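3/18/21

Day two with the Norico trial kit and I have opinions already.

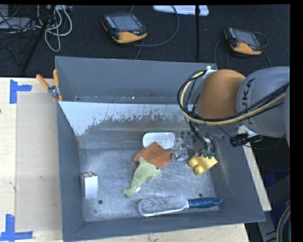 I'm supposed to decide by the end of the month if we keep the Norico picking package or send it back, and I told myself I'd write things down every night so I don't just go with whatever mood I'm in on the last day. So, the mood tonight: pretty good! Better than yesterday, when I spent the whole morning on the license key. The package is really just the grasp planning software plus a gripper and 160 pages of manual, and you bring your own arm, which for us meant the KUKA. I'd been feeding it boring stuff, and today I got mean and gave it the dolphin, the orange cloth and that long brush with the blue handle all in one bin. The dolphin I expected to be trouble and it went up fine, tail dangling, five tries out of five. The brush is another story. The software keeps wanting to grab it by the head, right in the fuzzy part, and then the handle swings around and whacks the wall on the way up. I laughed the first time. By the fourth time I was less amused.

Trinidad Policarpio called from Norico after lunch (she's our support contact, and she picks up on the second ring, I'll give them that). She says there's a setting for long thin things buried under "advanced" and that it's off by default. Why is it off by default?? Anyway I turned it on and the brush got better, but now it thinks for ages before every pick. I timed a few and gave up. She's going to send me a patch, or a "preview build" as she calls it. We'll see.

Cloth on top of other stuff is still the weak spot. It sees the cloth and the thing under it as one lump and goes for the middle. When we had the Grikcombe demo unit last May it did the same thing, only worse, and their guy told me cloth was "on the roadmap." I bet it still is.

Ran 100 picks in a row before I went home, mixed bin, no help from me except putting things back. It got almost all of them, and I wrote the misses down on the back of the packing slip because I couldn't find my notebook – found it in my coat just now, of course. Must copy those over before the slip gets tossed.

Price is what worries me. The yearly fee is fine, but the gripper fingers are a wear part and they only come in packs from Dimaculangan, and the quote I got made me sit down. I want to ask if the Ceradura ones fit. They look the same to me in the catalog, down to the bolt holes, but I'm not going to try it on a loaner.

Tomorrow: patch if it shows up, clear plastic bags if it doesn't. Also need to call the dentist back, and buy cat litter.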